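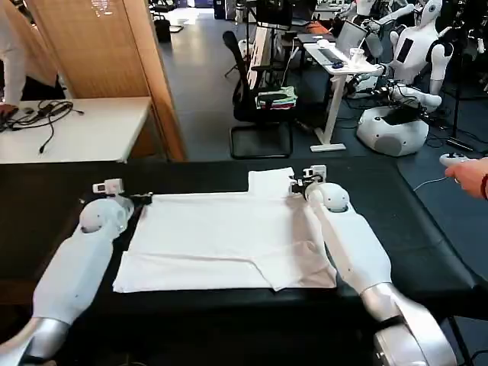 Two of the people who commented on the April draft of our operating rules objected to the same sentence, and one of them put it strongly. A rule that asks an operator to stop after every failed grasp, Mangubat wrote, will be ignored by the second morning, and a rule that is ignored is worse than a blank page.

The objection deserves a proper answer. The Stusari laboratory teaches two-armed robots to handle clothing. A person guides the arms with hand controllers, the arms take hold of a T-shirt or a cloth, and the session is saved so that a machine may later learn from it. The work is slow and looks harmless. The garments are soft, the arms are light, and the table is covered. For these reasons many laboratories have treated it as falling outside the safety rules written for factory floors, and have put little in their place.

It is the position of this office that written rules are needed, that they should be short, and that they should cover the quality of the record as well as the safety of the person. The two are usually handled by different departments. On a working day they meet at the same table.

The case of the failed grasp shows why. When a gripper closes on air, or takes two layers of cloth where one was wanted, the operator has three choices. The session can be ended and marked as failed. It can be continued, with the mistake corrected in the open. Or the cloth can be reached for by hand and put right while the arms are live. The third choice is the quickest, and it is the one the rules must forbid. It places a hand between two moving grippers, and it leaves in the record a garment that changes shape for no reason a machine could learn.

Mangubat is correct, however, that a full stop after each miss is more than the work can bear. The revised text therefore allows the operator to continue by controller as often as is needed. A full stop is required only when a person must touch the cloth, the table or the arms. Both arms are then brought to rest, the operator says so aloud, and the recording is closed before anyone reaches in.

During the trial period the laboratory recorded 2680 sessions under the draft rules. Of these, 17 were set aside after review for a hand entering the work area while recording was open. None led to an injury. The number is small, and some readers have taken it as proof that the rule is not needed. We read it differently. Each of those sessions was found by a reviewer after the fact, and a rule that depends on later discovery protects the record but does nothing for the hand.
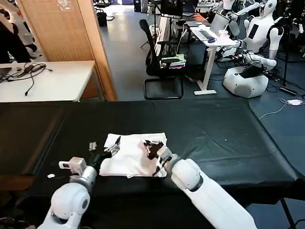

Housekeeping and the State of the Cloth

The second part of the draft drew fewer comments and is, in our view, the more important. It concerns what is on the table and on the floor.

Laboratories of this kind grow by addition. A desk is moved in, then a second robot, then a tripod, and each arrives with its own cables. The draft asks that cables crossing a path where people walk be covered or taped before the first session of the day. Drostorov, whose own guidance was used as a starting point, asks for this once a week. We consider a week too long. Equipment is moved daily, and the cable that was safely against the wall in the morning may cross the operator's path by noon.

The table itself is to be checked between sessions. Small parts and scraps should be removed unless they belong to the task. If they do belong, they should be named in the session notes, so that a later reader can tell a deliberate object from a forgotten one.

The state of the cloth calls for more judgment. The Idetero guidance recommends that any stained or marked item be withdrawn at once. We do not agree. Homes and laundries are full of stained cloth, and a machine trained only on clean white garments will be poorly prepared for them. The revised rule permits marked items, provided that the mark is recorded and that the operator knows what caused it. Items with an unknown substance on them are withdrawn. A cloth that has been in use for 50 sessions is inspected for thin places and loose threads, which can catch in a gripper.

A word should also be said on crumpled starts. Some operators prefer to lay each garment flat before beginning, and their sessions are neat and easy to review. Others drop the cloth and begin from wherever it falls. Both have a place. What the rules ask is that the choice be made before the recording opens and be written down – a session that begins crumpled and is straightened by hand partway through is of use to no one.

Several comments asked who will enforce all this. The draft gave the duty to the shift supervisor, and the revision moves it to the operator, who may close any session without giving a reason and without loss of credit for the hours worked. Supervisors have expressed concern that the power will be overused. If it is, the session logs will show it, and the matter can be taken up then.

The revised rules run to 18 paragraphs and fit on two sheets. They take effect at Stusari on 22/07/2023, and written comments will be accepted for as long as the rules remain in force.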